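**Thread: Suturing practice, thread tails and where to park the needle**

**needle_and_noodle**
Monday was my 14th evening of suture drills and I finally feel like I'm getting somewhere! Quick background: second-year resident, practicing knots and running stitches on my own time, using the Mero pads at home plus whatever footage I can get. My question is about tail length. I keep leaving way too much thread and then I spend half the stitch fishing it out from under my own tools. How short do you all go?

**pultberg_knots**
Love this question. For a single knot I cut to 14 cm and I'm happy. For a running stitch you need more, obviously, and that's where it gets messy. I lay the long side off to one corner before I touch the needle again, then I only look at the short end.

**Rekarard**
Going to disagree a little. I like a long tail when you're learning. If you cut it short you end up pulling the thread right through, and then you start over and get grumpy. Go long, make big lazy loops, shorten up in February when your hands know the way.

**pultberg_knots**
Big lazy loops are how I ended up with 2 knots where I wanted one, haha. I'll give you that it's nicer for the first week or so. After that it's a crutch.

**mach_stitch**
I'm with Rekarard on loops. A wide arc stays up off the tissue and you can see both sides of it. A thread lying flat on something red and shiny just disappears on you, especially dark suture in shadow.

Also - needle parking. Pick one spot on the jaws and hold it there every time. I did 154 throws last month on the Mạch foam block doing nothing but grab, turn, let go, grab again. Dull as anything and it helped more than the fancy stuff.

**needle_and_noodle**
154! OK, I'm stealing that. I've probably done about 500 throws in total and maybe ten of those were me thinking about where the needle sat.

**Rekarard**
Look at what the thread is doing in each one.
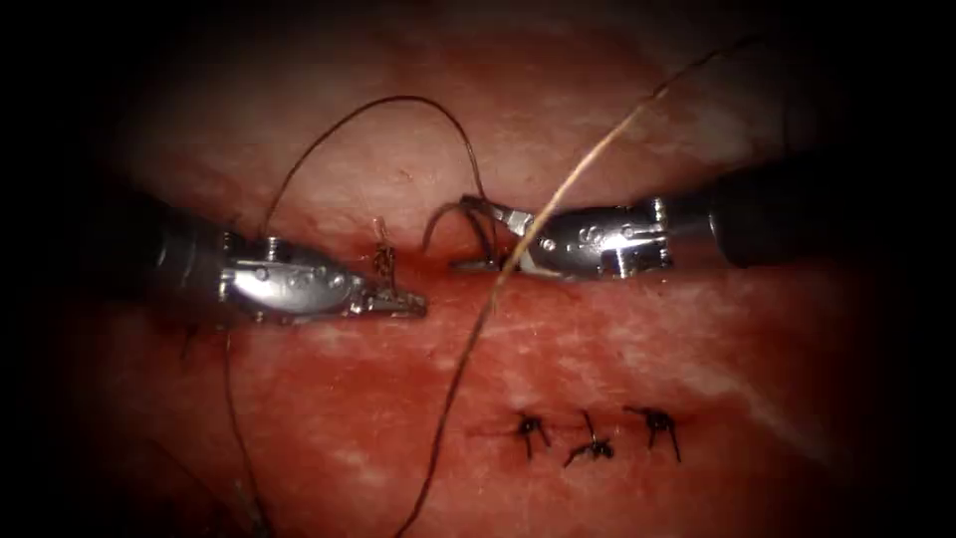
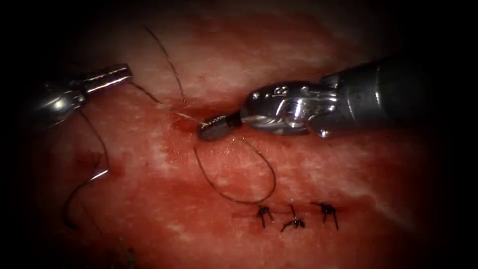
*Dark suture on red tissue: a big loop in the first, a long tail draped to the lower left in the second.*

**pultberg_knots**
OK, the loop in the first is pretty, I admit it. The second is closer to my style, with the tail going off to the corner, though I'd still want it shorter.

**mach_stitch**
Look at the needle in the first too, that little curve right by the right-hand jaws. I want to try the same angle on the foam tonight.

**needle_and_noodle**
Saving both. Trying long tails this week and short ones next, will post my knots (even the ugly ones)!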